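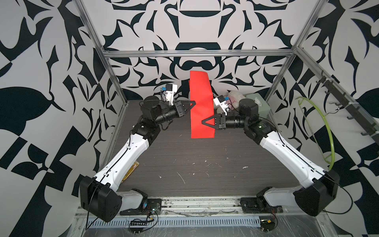

생활 속 궁금증 > 집안일 과학 > 초등 3~4학년

천은 왜 혼자서 반듯해지지 않을까? 손수건 접기의 비밀

글: 실러든(Sillirden) 어린이 살림교실 편집부 / 3/24/24

손수건 한 장. 접는 거 쉽지? 네모니까 반으로, 또 반으로. 끝!

그런데 막상 해 보면 삐뚤빼뚤. 모서리는 안 맞고 가운데는 불룩. 종이는 잘 접히는데 천은 왜 이럴까? 오늘은 그 얘기. 빨리 가 보자.

먼저, 천은 뭘로 만들었나

돋보기 있으면 가져오기. 없으면 눈을 바짝 대고 봐도 된다. 손수건 같은 천을 들여다보면 가느다란 실이 가로로, 세로로 지나간다. 위로 갔다 아래로 갔다, 바구니 엮듯이. 이렇게 짠 천을 '직물'이라고 부른다.

세로로 길게 가는 실은 날실. 가로로 왔다갔다 하는 실은 씨실. 이름이 좀 어렵지? 외우지 않아도 괜찮다. 두 방향이 있다는 것만 기억!

티셔츠는 좀 다르다. 실 한 가닥이 고리를 만들고, 그 고리에 또 고리를 걸고. 그래서 쭉쭉 늘어난다. 이건 '편물'. 양말도 대부분 편물이다.

종이랑 뭐가 달라?

종이는 아주 작은 섬유가 이리저리 엉켜서 딱 붙어 있다. 그래서 한쪽을 들면 나머지도 같이 따라온다. 뻣뻣하니까.

천은? 실과 실이 붙어 있지 않다. 서로 걸쳐 있을 뿐. 조금씩 미끄러지고, 기울고, 휜다. 한쪽을 들면 그쪽만 올라오고 나머지는 축 늘어진다. 중력이 아래로 잡아당기니까 그렇다.

몸에 걸치면 부드럽게 감기는 것도 이 성질 덕분이다. 종이옷 입었다고 생각해 봐. 팔 구부릴 때마다 바스락바스락, 으.

한 손으로 들기, 두 손으로 들기

실험 하나. 손수건이나 네모난 행주 준비.

한 손으로 모서리 하나만 집어서 들어 본다. 주르륵. 뾰족한 고깔 모양이 되고 주름이 잔뜩 생긴다. 이래서는 어디가 어느 모서리인지 모르겠다.

이번엔 두 손. 위쪽 모서리 두 개를 하나씩 잡고 살살 옆으로 벌린다. 짠, 네모가 돌아왔다! 양쪽에서 당기는 힘을 '장력'이라고 한다. 줄다리기 할 때 줄이 팽팽해지는 그 힘. 장력이 생기면 위쪽 가장자리가 펴지고, 아래쪽은 자기 무게로 내려가면서 펴진다.

하나 더. 한 손은 위쪽 모서리, 다른 손은 반대편 옆선의 좀 아래쪽을 잡아 보자. 손 높이가 다르게. 천이 비스듬히 당겨지지? 두 손 사이에 주름이 생기기도 한다. 그럴 땐 당기지 말고 아래쪽 손을 옆선 따라 위로 옮기면 된다. 모서리에 닿을 때 까지 천천히.

너무 세게 당기면? 대각선으로 늘어나서 네모가 찌그러진다. 날실과 씨실은 자기 방향으로는 잘 안 늘어나는데 비스듬한 쪽으로는 잘 늘어나거든. 이 방향을 '바이어스'라고 한다. 손수건으로 직접 해 보면 바로 안다. 가로로 당겨 보고, 대각선으로 당겨 보고. 차이가 꽤 크다.

돌돌 말리는 가장자리

천 끝이 자꾸 말릴 때도 있다. 왜?

티셔츠 천은 앞면 고리와 뒷면 고리 모양이 달라서 잘라 놓으면 끝이 또르르 말린다. 직물은 덜 그렇지만, 접어 두었던 자국이 있거나 가장자리를 바느질한 실이 너무 당겨져 있으면 역시 말린다. 손바닥으로 쓸어 주면 조금 펴진다. 그래도 안되면 어른한테 다림질 부탁하기. 다리미는 뜨거우니 혼자 쓰지 않기!

자, 이제 접자

책상 위를 치우고 물기가 있으면 닦는다.

1. 위쪽 모서리 두 개를 잡고 든다.
2. 살짝 한 번 턴다. 펄럭.
3. 아래쪽 끝부터 책상에 대고, 내 쪽에서 먼 쪽으로 눕히듯 내려놓는다. 한꺼번에 툭 놓으면 밑에 공기가 들어가서 불룩해진다.
4. 손바닥으로 가운데에서 바깥으로 쓸기.
5. 가까운 쪽 모서리 두 개를 잡아서 먼 쪽 모서리에 맞춘다.
6. 접힌 선을 꾹 누르고, 옆으로 한 번 더 반.

모서리가 안 맞으면 다시 펴서 4번부터. 처음엔 다들 여러 번 한다. 7장쯤 접으면 손이 알아서 움직인다.

행주, 손수건은 이대로 하면 되고 큰 수건은 둘이서 하면 편하다. 한 사람이 두 모서리씩. 마주 보고 서서 팽팽하게, 그다음 서로 다가가기. 꼭 춤추는 거 같다.

궁금한 낱말

직물: 날실과 씨실을 엇갈려 짠 천
편물: 실로 고리를 만들어 엮은 천
장력: 양쪽에서 당길 때 생기는 힘
바이어스: 천의 비스듬한 방향

집에서 해 볼 것

천 종류를 바꿔 가며 모서리 하나만 집어 들어 보기. 청바지, 손수건, 수건, 스카프. 어느 게 제일 많이 늘어질까? 어느 게 제일 뻣뻣할까? 표로 적어 두면 좋다. 빤 다음 마른 것과 아직 젖은 것도 비교해 보길. 젖은 천은 물 무게 때문에 더 축 처진다.

6월에는 양말 짝 맞추기 편이 나온다. 그때까지 손수건 접기 연습!

태그: 천, 손수건, 접기, 직물, 장력, 집안일, 초등과학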